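## 4. Construction and Data Recording in the Shared Workshop

### 4.1 Site and constraints

The gripper set was built in the Cadommont workshop, a membership space with a shared electronics bench, two small filament printers and a laser cutter that can be reserved in two-hour blocks. No part of the build required a machine that a well-equipped home would lack, with the exception of the cutter, and the flat parts may also be cut by hand from the printed templates. Members of the Basar project had access to the space on Monday evenings and during open hours. Work that could not be left on a bench overnight was stored in lidded bins and moved between the workshop and private homes.

This arrangement shaped the design more than any performance target did. Every subassembly had to survive being carried in a bag. Fasteners were limited to two screw sizes, and all wiring was made with keyed connectors so that a different person could resume the work without a hand-over. The budget excluded force sensors at the fingertips, and the question of how far a learned policy could go without them became one of the subjects of the study.

### 4.2 Robot-side hand

The robot-side hand, called Distance in the remainder of this paper, is a two-finger parallel design driven by a single hobby servo. Its fingers are printed in a stiff filament and carry soft ribbed pads held in place by a dovetail. The first pads were glued. They peeled at the tip after a few days of use, and the dovetail was adopted in May, together with a slightly wider finger root.

The servo is read through its own position signal. Closing width is therefore known only to the accuracy of the gear train, and play in the gears shows up as a small delay at the start of each closing movement. We measured this delay on each hand after assembly and stored it as a constant. Hands that were later opened for repair were measured again, as the value changed whenever the gears were reseated.

The arm to which the hand is attached is a secondhand six-joint unit with a rated load well above what the tasks demand. It was mounted on a steel plate bolted to the bench. An earlier mounting with clamps was abandoned when the base was found to shift during fast returns – a fault that had been mistaken for calibration error through most of the first round of trials.

### 4.3 Recording without the arm

Demonstrations were recorded with hand-held grippers in ordinary rooms. The person giving the demonstration holds the tool, opens and closes it directly, and moves through the task at a natural pace. The arm is not present. The method has clear advantages for a group with one arm and several kitchens, and it places most of the difficulty in the later step of transferring the motion to the robot.

Sorting and placing fruit was chosen as the main task. Fruit is cheap, varies in size and surface, and rewards a light grip. It also rolls, which makes errors easy to see in the recordings. The protocol set no fixed layout for the table. Participants were asked to use the table and dishes they had, under the lighting they had, and to leave everyday objects where they stood. Printed cloths were permitted, although they complicate visual tracking: repeated shapes in a pattern can be matched to one another by mistake, and folds in the cloth move when an object is dragged. Figure 3 gives one view from a table of this kind. 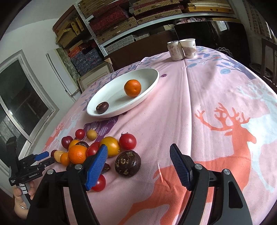
**Figure 3.** Fruit placing on a patterned tablecloth, with two hand-held grippers, one in the foreground and one at the left edge. A white oval dish stands beyond the loose fruit.

The full set contains 3000 demonstrations, of which 600 were held back for testing. Each was trimmed by hand to remove the approach to the table and the pause after the final release. Trimming was slow work, and an automatic rule based on tool speed was tried as a replacement. The rule removed too much from careful participants, who tend to stop before closing on a soft item, and it was not used for the final set.

Tool position was estimated from the camera view and the inertial unit together. Where the two disagreed by more than a set limit, the demonstration was marked and reviewed. Most marked cases involved glossy surfaces or a hand passing close to the lens. Demonstrations that could not be repaired were dropped before the counts given above were made.

### 4.4 Transfer to the bench

The transfer software, Sorrentino, maps the recorded tool path to joint commands and rejects any path that the arm cannot follow. Rejection was common for wide sideways reaches, which a standing person makes easily and a bench-mounted arm does not. Raising the steel plate by 40 mm brought a useful share of these paths back within range, at the cost of some reach close to the base.

Two-handed demonstrations were handled separately. As only one arm was available, the motion of each tool was treated as its own sequence, and passages in which one tool steadied an object for the other were left out of training. This is a real limit of the present build, and results for those passages are not reported. A second arm of the same model has been obtained and is being rewired.

Training ran on a single desktop computer kept at a member's home. The policy used in Section 5 was trained for 2000 passes over a reduced image size, with color shifted at random to lower its dependence on any one cloth or lamp. Higher image sizes were tested on a small part of the data and gave no gain that would justify the added time. The settings for both runs are listed in the appendix, with the part files for the fingers and pads.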